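4. Der erste gemeinsame Arbeitstag am Ausgabetisch

Sie haben die Grundeinrichtung aus Kapitel 3 hinter sich, und das Wusa-System meldet sich im Fluvance-Bedienfeld als betriebsbereit. Jetzt kommt der Teil, der erfahrungsgemäß mehr mit Menschen als mit Technik zu tun hat. Nehmen Sie sich dafür bitte einen ruhigen Vormittag und holen Sie alle dazu, die später am Tisch arbeiten werden, auch die Spätschicht!

4.1 Arbeitsbereich vorbereiten

1. Stellen Sie den Tisch an seinen endgültigen Platz und prüfen Sie, ob er fest steht.
2. Legen Sie die Gegenstände auf, mit denen Ihr Team täglich zu tun hat, also Tablett, Teller, Flaschen und Speisen. Fürs Üben genügen Attrappen.
3. Kleben Sie den Boden dort mit gelb-schwarzem Band ab, wo Ihre Leute vorbeigehen.
4. Führen Sie lose Kabel so, dass sie auch bei ausgestrecktem Arm nirgends hängen bleiben.

Hinweis: Glasplatten sind erlaubt, spiegeln aber gern. Schalten Sie die Beleuchtung so ein, wie sie im Betrieb sein wird, und starten Sie danach den Abgleich (Menüpunkt 69). 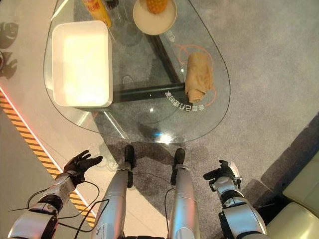

4.2 Aufgaben neu verteilen

Wusa übernimmt das Greifen und Abstellen. Was auf den Tisch kommt und wann ein Teller ausgetauscht wird, entscheiden weiterhin Ihre Mitarbeitenden, und wir möchten Ihnen ans Herz legen, das auch laut auszusprechen. Im Café Radura hat Tincuța Nedelcu, die dort die Schichten leitet, vor der Einführung mit jeder Kollegin einzeln geredet. Zwei wollten lieber näher bei den Gästen arbeiten, eine hat sich in die Bedienung des Systems eingelernt und weist inzwischen die Neuen ein.

1. Benennen Sie pro Schicht eine verantwortliche Person und tragen Sie sie unter »Team« ein.
2. Lassen Sie jede Person den Ablauf 10-mal begleiten, bevor sie allein beaufsichtigt.
3. Planen Sie am Schichtende 9 Minuten für die Übergabe ein. Diese Zeit ist Arbeitszeit und gehört in den Dienstplan.

VORSICHT! Greifen Sie nie in den Bereich der Arme, solange das Bedienfeld »Aktiv« anzeigt. Drücken Sie zuerst »Pause« und warten Sie den Signalton ab.

4.3 Wenn es hakt

Erscheint die Meldung 896, wurde ein Gegenstand nicht erkannt. Pausieren Sie das System, rücken Sie den Gegenstand zurecht und bestätigen Sie mit »Weiter«. Tritt die Meldung wiederholt auf, notieren Sie bitte den Gegenstand und die Uhrzeit im Schichtbuch und wenden Sie sich an den Pärn-Kundendienst.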